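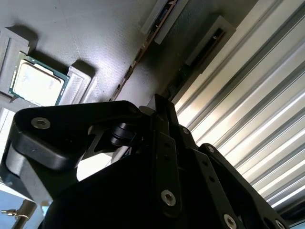
Notes for the sleep talk, Janavton library, October. Half an hour plus questions. Parents of babies and toddlers, some of them with the baby along, so expect noise and keep going.

**Start**

- Say hello, say where the restrooms are and that people can walk around with a baby if they need to.
- I'm a parent, I'm not a doctor or a nurse. I have one daughter. She turned 2 in the spring. Anything that sounds like a medical question goes to your own pediatrician.
- What I have is a log. I wrote down her sleep for 319 days, starting a few weeks before her first birthday. That came to 1,551 entries: naps, bedtimes, night wakings, mornings.
- Ask for hands: who has a child on two naps, who has a child on one, who isn't sure. (Wait for it. Last time I rushed this and lost the room.)

**Why I kept a log**

We had a baby who slept all right until ten months and then didn't. My husband and I each had a different idea of what was going on. He thought she was napping too late in the day. I thought she was hungry. We argued about it at three in the morning, which is a bad time to argue, and neither of us could remember what had happened the day before.

So I bought a notebook. I tried the Reltix app first, but I had to unlock my phone and find the right screen, and half the time I was holding her. Pencil on the changing table was faster. One line per sleep: when she went down, when she got up, and one word on how it went. The words were mostly "ok," "cried," and "car."

**The two-nap to one-nap change**

This is the main part, so take time here.

- Around thirteen months she started to refuse the afternoon nap. She'd stand in the crib and talk for forty minutes.
- We took that to mean she was done with it and dropped it at once. That went badly. She fell asleep in her high chair at dinner four evenings in a row and was up before five.
- We put the second nap back and waited. She took it again for another six weeks or so.
- At fifteen months it came back, the standing and talking, and this time it didn't go away after a few days. We moved the morning nap later by fifteen minutes every three or four days until it started after lunch.
- Lunch had to move too. For a while she ate lunch at 10:45.

What I'd do differently: wait two full weeks before changing anything. When I read back through the notebook, nearly every bad stretch under ten days ended without us doing a thing. Teeth, a cold, a trip to my parents' place. I had drawn a lot of arrows and question marks in the margins on those pages and they don't mean anything to me now.

Tell the stroller story here if there's time. (Walked her up and down Sistus Hill in the rain to get the afternoon nap, she stayed awake the whole way, I came home and fell asleep on the couch with my boots on.)

**Daycare**

She started at Aigner, three mornings and then full days, right in the middle of all this. Their toddler room has one nap, on cots, right after lunch. At home she still needed the dark and the fan and the same song twice.

- First week she didn't sleep there at all. Pickup was hard. She cried over her shoes.
- Second week she slept half an hour.
- By the fifth week she was sleeping longer at daycare than at home – I was a bit put out about that.

Things that helped: I asked the room staff to write down the nap time on the sheet, and they did. I sent the blanket she already used and bought a second one for home. On daycare days we moved bedtime up to 6:30. It meant I saw her for barely an hour in the evening, and I didn't like it, but she needed it until about the second month.

If someone asks whether to practice the daycare schedule at home beforehand: we tried, for four days. I don't think it made a difference either way. Other families say it did for them.

**Night waking**

Keep this short, it can eat the whole half hour.

- She woke at least once most nights until seventeen months.
- We took turns by the night. Taking turns by the waking meant both of us lay there listening.
- We went in, patted her, said the same few words, and left. Some nights that took five minutes and some nights an hour.
- I'm not going to tell anyone to let a baby cry or not let a baby cry. If the question comes up, say what we did and move to the next hand.
- Snoring, gasping, trouble breathing, or a child who's worn out all day whatever they sleep: call the doctor.

**When I stopped**

I quit the log when I noticed I'd missed four days and hadn't minded. She was on one nap, and bedtime was 7:15, give or take. The notebook is in a drawer with a lot of pencil shavings in it. I brought it if anyone wants to look through it afterward. Please don't let the babies chew it, the cover is already gone at one corner.

(Can mention the phone: almost 3,000 pictures of her, and a good share of them are of her asleep. My husband wants me to delete some.)

**Questions I got last time**

- *What about twins?* I don't know. Ask if there's a twin parent in the room – there was one, and she was more use than me.
- *Car naps, do they count?* I counted them if they went past twenty minutes.
- *Did you wake her up from naps?* Yes, at three o'clock, once she was on one nap. Before that, no.
- *Clock change?* Ten minutes a day for six days. Next one is coming up, so this will get asked.
- *When does the nap go away altogether?* Ours still has it. Ask the parents of the older ones.

Blank log pages are on the table by the door, two sheets each. Chairs go back against the wall, and we have to be out by noon.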